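Cleaning and Storing Foam Slides

Updated May 24, 2023, by Dexter Padilla

Molded foam slides are made in one piece or nearly so, with no lining and no stitching to protect. They can be washed in a sink. The main risks are heat, solvent and pressure during storage.

You will need a basin, dish soap, a soft brush, an old toothbrush and two towels.

1. Knock the soles together outdoors. Pick stones out of the tread with a wooden skewer.

2. Fill the basin with lukewarm water and a teaspoon of dish soap. Soak the pair for 20 minutes.

3. Brush the footbed from heel to toe. Use the toothbrush where the band meets the sole. Dirt collects in that joint and is easy to miss from above.

4. Rinse under a running tap until no suds come out of the tread.

5. Blot with a towel and air-dry indoors. Allow 3 hours per side. Do not use a hair dryer, a radiator or a car dashboard.

Work on a flat, wipeable surface and handle the slides by the heel. The band is the part that creases, and a crease set in warm foam may stay.

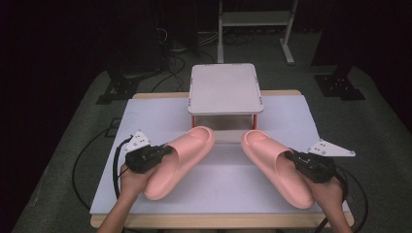 Can foam slides go in the washing machine?

Most makers advise against it. If the care label allows it, use a cold cycle in a mesh bag, with no spin, and skip the dryer entirely.

For storage, lay the pair sole to sole, toes pointing the same way, with a sheet of plain paper between them. Stuff the bands loosely with more paper so they keep their height. A Stougaard shoe bin holds almost 20 pairs this way, but nothing heavy should go on top of them. Keep the bin out of the attic in August.

Light-colored foam picks up dye from dark footwear. Pack it separately, or put each pair in its own cotton bag. Marks already in the foam can sometimes be reduced with baking soda paste, left on for 20 minutes and rinsed off. Test the underside first.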